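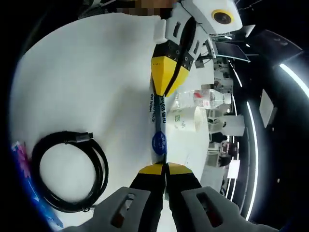

Organizador de maletero Vurkau: cuatro meses de convivencia

Lo compré en septiembre, harto de que la compra rodara por el coche en cada rotonda. Cuesta 88 euros, una cantidad que uno solo paga por cuatro bolsillos y una base rígida cuando ya ha perdido una docena de huevos camino de casa.

El montaje viene explicado en un folleto de 5 idiomas, ninguno de ellos muy seguro de sí mismo. Se despliega, se ajustan las correas y se reza un poco con el velcro. El del lado izquierdo agarra como una lapa; el derecho tiene vocación de adorno.

Le he hecho 2865 kilómetros, puerto de montaña incluido, y las garrafas de agua no se han movido. Los bolsillos laterales sirven para guantes, toallitas y tiques de aparcamiento que jamás volverás a mirar. El compartimento «isotérmico» mantiene fríos los yogures hasta el primer semáforo.

El Bennani que tenía antes era más barato y se desfondó con un saco de pienso. El Pastier de mi cuñada pliega mejor, pero ocupa medio maletero.

Le pongo un 4 sobre 5. El punto que falta es el velcro derecho.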